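Recording Teleoperated Demonstrations for a Shelf-Arranging Task
Premico project notes, updated January 8, 2020

These notes cover data collection on the two-arm Skiketti station with the Tultimell leader arms. They assume the arms are calibrated and the Owino recorder is running. If joint offsets have been reset, repeat the calibration before going further.

1. Prepare the table

Place the raised shelf near the back of the table, within reach of both follower arms. Drive each gripper to both ends of the shelf once with recording off. If an elbow reaches its joint limit before the fingertips clear the shelf board, move the shelf toward you and try again.

Set the vases and candlestick holders in their starting positions. Part of the set goes on the shelf and the remainder on the open tabletop. Vary the starting positions between episodes, but keep loose glass away from the table edge.
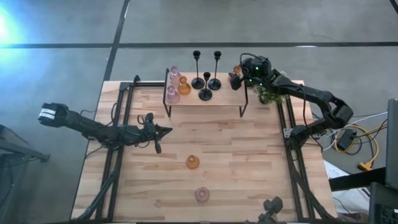
Park both arms in the home pose before starting the recorder. The first frames of every episode should show the arms at rest. Episodes that begin with an arm already moving are rejected by the import script.

2. Set the gripper

Glass needs a lower grip force than the station default. Set the force limit to 35 in the follower configuration file and restart the driver. The value is a percentage of rated force. Test on one vase with recording off, lifting it a short distance and setting it back down.

3. Record an episode

Start the recorder and wait for the tone. Move one object at a time. Approach slowly, pause briefly with the fingers open on either side of the object, then close. The pause gives the policy a clean boundary between reaching and grasping.

Candlestick holders should be taken by the stem. Keep the fingers level so that the base leaves the surface flat. Use the wrist view for the final approach, as the overhead view does not show finger clearance well.

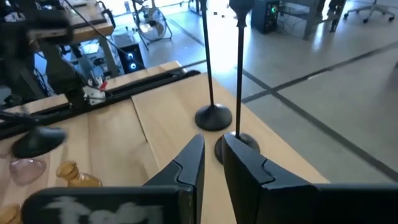
Wrist camera view, with two upright stands just beyond the fingertips.

Release only when the base is fully on the surface. Open the fingers, back straight out, and then lift. Lifting first can catch the object on the inner notch of a finger.

Stop the recorder after both arms are back in the home pose. An episode may run up to 90 seconds. Longer ones are split on import and lose their labels.

4. Check and save

Play back each episode at double speed in all camera views. Delete it if an object was dropped, if an arm bumped the shelf, or if a camera stream froze. A corrected grasp is acceptable and should be kept, with the "retry" flag set.

The target for this task is 1000 accepted episodes. Episode numbers are never reused, so the last number in the folder will be higher than the accepted count. The previous set ended at 1315.

Copy the session folder to the storage server before shutting down the station. The local disk is cleared at startup.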